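### 4.2 Bed tidying as a test of household readiness

Of the chores in the Tudside set, bed tidying is the one that excites us most. It needs no strength and hardly any speed, and people do it half asleep. Yet it puts almost every open problem in home robotics on a single surface: cloth that changes shape when touched, wrapped goods that slide and crinkle, and personal things that have to be moved without damage. If a machine can clear and straighten a bed in a home it has never visited, we would be glad to call that real progress.

We collected 1,505 demonstrations of household and shop-floor chores, of which 381 involve a bed or a sofa. People performed the chores with a hand-held gripper whose two fingers match those of the Clarkum arm, so the motions could be replayed later without converting from a human hand. Demonstrators were free to work in any order. We asked only that they finish with the cover lying flat and any objects off it (Figure 3).

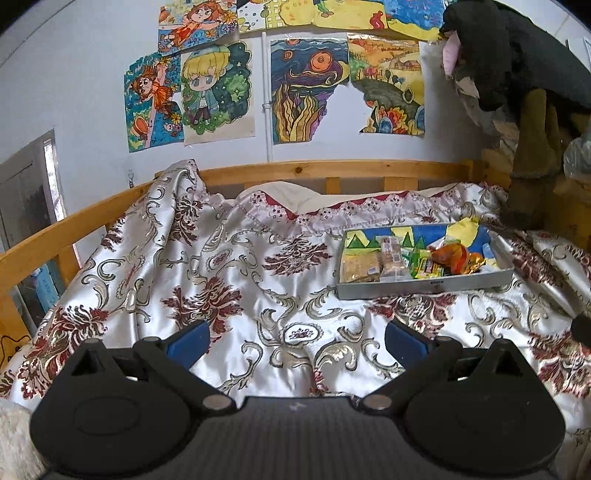

**Figure 3.** A bed-tidying task during a demonstration. The box of wrapped items has to be moved before the quilt can be straightened, and the raised corner at the far left has to come down off the bed frame.

Glossy fabric was harder than we had planned for. On satin covers, bright highlights follow the folds, and our first depth model often read a highlight as an edge and closed the fingers on nothing. Printed flowers and leaves caused a milder form of the same trouble. Retraining on patterned bedding from the August sessions helped a great deal, and the new model now picks a usable grasp point on most covers at the first attempt. Watching it find the lip of a fold under all that pattern was one of the real pleasures of this project!

Ruffled borders are a different matter. Two flat finger pads can pinch a ruffle easily, but a pinch tells the controller very little about how much cloth will come along with it. People solve this by sliding the fingers along the border until it feels right. Our controller has no such sense yet and simply lifts, checks, and tries again.

We then ran 204 trials with the arm on its own, each with a limit of 60 seconds per subtask. Moving a shallow box as one unit went well, provided the arm took hold of the rim and kept it level. Picking single packets out of the box was slower. Clear wrapping is hard to see against a printed background, and overlapping packets tend to travel together. The Beaulieu planner deals with the overlap by nudging the top item aside first, a habit it picked up from the demonstrations with no rule written for it.

Are machines ready for this chore? Partly, and further along than we expected when we began. Clearing objects is close to useful. Flattening a cover works when the far side is within reach, and fails often when cloth is caught on a rail or a headboard, where the arm has to lift before it pulls. Section 4.3 takes up the same question for shelf stocking with the Fuvix gripper.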